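Foro Jastuda > Menaje y vajilla infantil > Juegos de cocinita

Tema: Lote de cocinita para mesa compartida: qué piezas y qué tamaños

lostwood_37
Mensajes: 200
Estoy cerrando la lista de un lote para una mesa blanca de uso compartido. Criterio: piezas de juguete mezcladas con menaje de tamaño útil, todo apilable o encajable. De momento tengo bandeja ovalada, cuenco verde claro grande, cuenco azul pequeño, cazo verde claro con mango, dos vasos negros, bote de kétchup y algo de fruta.
La duda es la proporción. El cuenco verde domina el conjunto y no sé si compensa bajarlo una talla.

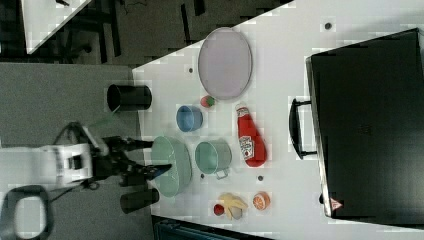

Re: Lote de cocinita para mesa compartida

mango_corto
Mensajes: 17
Yo no bajaría el cuenco. Bajaría la bandeja. Una ovalada de ese tamaño obliga a dejar libre media mesa y luego no entra en un cajón estándar. Mide el fondo útil del cajón antes de decidir, con la guía montada.

Alla_menaje
Discrepo. La bandeja es la única pieza que admite a las demás encima. Si la reduces, el plátano y la media naranja caben, pero el bote tumbado ya no. El problema lo veo en los vasos negros: tumbados ruedan, y el color no casa con nada del resto. Pondría dos de base más ancha.

mango_corto
Mensajes: 18
Lo del color es secundario. Rodar, ruedan todos los cilindros, y el bote también si la sección es redonda. Para eso se guardan de pie.

lostwood_37
Mensajes: 201
El color sí me importa algo. La gama es verde claro, azul y lavanda grisáceo, con la fruta y el bote como contraste. El negro se sale.
Sobre el almacenaje: no va a cajón, va a caja con tapa. Altura interior 17 cm, largo 37. El cazo es el que condiciona, por el mango.
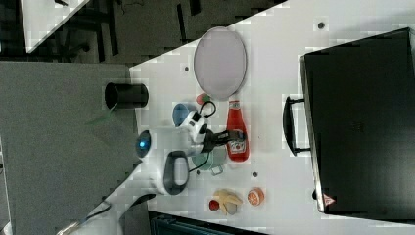
Sección Menaje y vajilla infantil · Club Jastuda

tapa_y_media
El mango del cazo es pequeño, no le veo problema. Entra en diagonal y el cuenco azul va dentro, si el diámetro lo permite. Orden que uso yo con un lote parecido de Ní Chonaill: bandeja al fondo, cuenco grande boca arriba, cazo dentro del cuenco, fruta en los huecos, bote a un lado.
La media naranja la guardaría con la cara de los gajos hacia arriba. En la mía esa cara se raya con el roce.

Alla_menaje
Cazo dentro de cuenco: depende del material. Si el cazo es metálico y el cuenco de plástico, marca el fondo en pocas semanas. Un paño entre ambos o se guardan separados.

mango_corto
Mensajes: 19
Un paño es otra pieza que se pierde. Separados.

lostwood_37
Mensajes: 202
Queda así por ahora: bandeja y cuenco grande se mantienen. Los vasos negros se cambian por 2 de base ancha, color por decidir. Cazo aparte, con la fruta dentro. Falta saber si el bote con el tapón blanco cabe de pie con la tapa cerrada; si no, irá tumbado sobre la bandeja.

tapa_y_media
Con 17 de altura interior yo lo pondría tumbado sin probar más. ¿El tapón es de rosca o a presión? Si es a presión, no lo apoyes contra el lateral de la caja.

lostwood_37
Mensajes: 203
Lo miro en la ficha y lo pongo en este mismo hilo.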